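March, bench notes, late afternoon

OK, dye vat again. Picking up from where I left the madder test, which I'd written off as a dud and then couldn't stop thinking about. The color on the wool was fine (a nice brick, a bit browner than I wanted) but the cotton came out like weak tea, and I had used the same pot, the same root, the same everything. So this time I split the cotton into two lots and mordanted them separately.

Lot one got alum only. Lot two got a tannin bath first, left overnight, then alum. I know, I know, every dyer I've ever met does the tannin step on cotton and I skipped it last time out of pure impatience. Zlata Kravets was very polite about it when I showed her the tea-colored swatch, which made it worse!

Water for both lots came from the rain barrel, not the tap. Our tap water is hard enough to grow a crust in the kettle, and I wanted to take that out of the picture before blaming the root.

Madder went in at 300 grams, chopped small and soaked, then into the big pot with the fabric on top in a mesh bag. I brought it up slowly and held it at 60 degrees C. It really wants to creep up past that when you turn your back, so I stood there with the thermometer and a sandwich and nudged the burner down whenever it started climbing. The last batch got a lot hotter than I meant it to and I'm pretty sure that's where the brown came from.

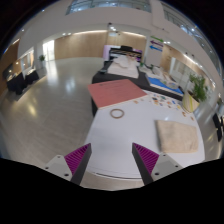
Pulled the swatches after 2 hours and let them cool in a bowl of the same liquor. Lot one is still on the pale side, sort of a peachy salmon, pretty but not what I'm after. Lot two is RED. Well, red for me. A warm, slightly orange red that I'd happily put next to the skein from the Zeva workshop, and that one has been making me jealous for ages.

Rinse water on lot two ran pink for longer than I'd like, so I don't want to brag yet. I'll wash a corner with the plain soap and hang it in the south window next to an untouched piece.

Still to do:
Label the swatches properly this time (pencil on a cloth tag, marker bleeds)
Try the exhaust bath on the leftover wool, should give a coral
Cut 6 more cotton squares from the old sheet and scour them
Ask Zlata how long she leaves her tannin bath, I think hers is shorter than mine

The strained root is drying on newspaper by the sink. Please don't throw it out, I want another go with it.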